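The Second Arm

The laundry of Brarkelar had money for one arm, and my director wanted two. She gave me the offer from Goton and the offer from Skilla, one on top of the other, and said that I should make them agree with each other before the end of February.

I was at that time the only person in the planning office. I had a desk, a calculator and a window to the yard where the hotel vans came in. Goton asked less for the arm but more for everything which the arm needed: the base, the gripper, the cables, the training of the staff. Skilla wrote one price and under it, in small letters, a service fee of 600 each month. I multiplied it by 84 months, the life of the machine according to them, and then I went to make tea.

In the afternoon I took the stairs down to the trial room. I wished to see for what we would pay. The technician was on his knees beside the table and greeted me without turning his head.
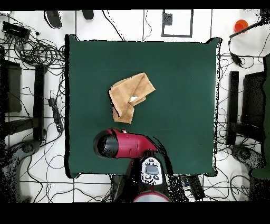 "How many towels in one hour?" I asked.

"It depends on the towel," he said.

I wrote this in the column for output, then I crossed it out and wrote 17, which was the number in the brochure. Upstairs, our women folded up to 1,000 pieces in a shift, and they also sang. There was no column for this.

"And if we buy only one?"

"Then you must decide where it stands," he said. "With two, you must decide also who looks after them."

I had forgotten the person. I went back to my desk and added a new line between the electricity and the insurance. I put there a full salary, and I watched how the total moved. Both offers became too expensive, Goton a little later than Skilla.

When my director came, she read the page slowly, with her coat already on.

"Whose salary is this?" she asked.

"I do not know yet," I said. "Somebody who understands towels."

She took my pencil and drew a line through the second arm. The salary she left as it was. Then she asked me to call Afridi, our bank, before they closed, and to speak with them about one arm only.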